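Hogar y bricolaje › Textiles › Fieltro y lana
Tiempo de lectura: 2 min

Marcas en una mesa blanca y fieltro que se mueve

Publicado por Eun-seong Jin

Hola. Tengo una mesa blanca que uso para coser y para el ordenador, y quiero ponerle encima un tapete de fieltro gris. El primero que compré se desliza cada vez que apoyo los codos, y además suelta pelusa. Lo quiero de 148 cm de largo, que es lo que mide el lado útil de la mesa. He visto dos modelos, uno de Flidura y otro de Murín, y no sé si conviene lana o poliéster. Tampoco sé si se puede lavar en casa o hay que llevarlo a la tintorería. Gracias.

Respuesta de costurera_norte

Yo he tenido de los dos tipos. El de lana pesa más y se queda más quieto, pero encoge si lo lavas a más de 30 grados, y con centrifugado fuerte también. El de poliéster aguanta mejor el lavado, aunque a mí se me hicieron bolitas en la zona del ratón a los pocos meses.

Para que no se mueva, lo que mejor me ha ido es una malla antideslizante de las que se ponen debajo de las alfombras, recortada un poco más pequeña que el fieltro – si asoma, se llena de migas. No uses cinta de doble cara en una mesa blanca. A mí me dejó un cerco amarillo que no ha salido con nada.

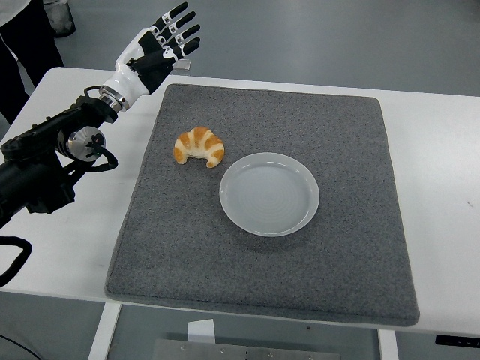
Tapete de fieltro gris sobre una mesa blanca.

La pelusa del principio es normal en la lana. Pásale un rodillo adhesivo varios días seguidos, sin frotar, y luego una vez a la semana. Si después de un mes sigue soltando, es que el fieltro está poco prensado y no hay mucho que hacer.

Respuesta de tomas_uvthorpe

Mira el gramaje antes que la marca. Por debajo de 700 gramos por metro cuadrado se arruga en las esquinas y acaba levantándose. Si viene enrollado, déjalo una noche boca abajo con unos libros encima.

Para lavarlo, bañera con agua fría, un chorrito de jabón de lana y 20 minutos en remojo. No lo retuerzas. Se aprieta entre dos toallas y se seca en plano, lejos del radiador. Las manchas de café, con agua con gas y un paño blanco, desde fuera hacia dentro. El de Murín no lo conozco. El de Flidura lo tiene mi hermana y va bien, pero el borde viene sin rematar y hubo que repasarlo con tijera.

Respuesta de prevmont77

yo puse un hule y se acabó el problema, el fieltro coge polvo

Etiquetas: fieltro, lana, mesas, limpieza de tejidos

Contacto · Condiciones de uso · © 2026 Comunidad Prevmont · Volver arriba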